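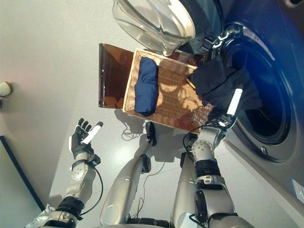

Chapter 6
Washing Clothes and Household Textiles

Learning Objectives

After studying this chapter, students should be able to:

Explain what water, detergent, heat and movement each contribute to the washing of fabric.
Sort a household load by color, fiber and degree of soil.
Load and unload a front-loading machine without damage to the clothes or to the door seal.
Read the five basic care symbols and choose a suitable program.
Keep a simple laundry record for a household or small residence.

Key Terms

agitation, care label, colorfastness, door seal, drum, lint, load, pretreatment, soil, spin speed

6.1 Introduction

Laundry is among the most frequent tasks in any household, and one of the few in which a small error can ruin an item that cost a good deal of money. A red sock left in a load of white towels, or a wool sweater washed at too high a temperature, cannot easily be put right afterward. For this reason the present chapter gives as much attention to what happens before the machine is started as it does to the wash itself.

The chapter follows the order in which the work is done. Section 6.2 deals with collecting and sorting. Section 6.3 treats loading and program choice, and Section 6.4 covers detergents and stain removal. Drying, ironing and storage are taken up in Chapter 7. Hand washing is discussed only briefly, as it was covered in Chapter 5 together with the care of delicate fibers.

Opening Case: The Residence at Prundska

Freya Mottram manages the linen room of a student residence in Prundska with 185 beds. When she took up the post in March, residents brought their laundry down in whatever they had at hand - pillowcases, shopping bags, suitcases - and emptied it directly into the machines. Zippers were left open and pockets unchecked. In her first term, 17 items were reported as dyed, shrunk or torn.

She made two changes. Every floor was given open baskets, to be set down in front of the machine, and residents were asked to load one garment at a time from the basket. Handling each piece singly meant that it was looked at, if only briefly, before it went in. Her colleague Ayuba Issahaku drew up a one-page sorting guide, which was hung beside the door. The residence still uses it, with a correction to the line on bath mats. The number of reported items in the following term was four.

Questions based on this case appear at the end of Section 6.3. Students should keep in mind that the residence has no drying yard and that most residents do their washing on Saturday.

6.2 Collecting and Sorting

6.2.1 The laundry basket

A basket or hamper should let air pass through it. Damp clothing kept in a closed plastic container will develop an odor within a day or two, and mildew may follow. Woven wicker, slatted wood and cotton mesh are all suitable. Wicker should be checked from time to time for broken ends, which catch on knitwear; a cotton liner gives good protection.

The basket used for soiled clothes should not be used to carry clean ones unless it has first been wiped out. Where a household has only one, the liner may be changed between the two uses.

6.2.2 Sorting by color

Clothes are commonly divided into whites, light colors and dark colors. Navy blue, black and dark gray may be washed together once the garments have been through several washes. New dark garments, and denim in particular, should be washed alone the first time. Colorfastness can be tested by pressing a damp white cloth against an inside seam. If color passes to the cloth, the garment is not yet safe to mix.

6.2.3 Sorting by weight

Heavy and light items should be kept apart where possible. A sweatshirt holds far more water than a thin shirt, and a load that contains one very heavy piece among several light ones may spin unevenly. Table 6.1 lists common garments by weight class, from under 400 grams upward.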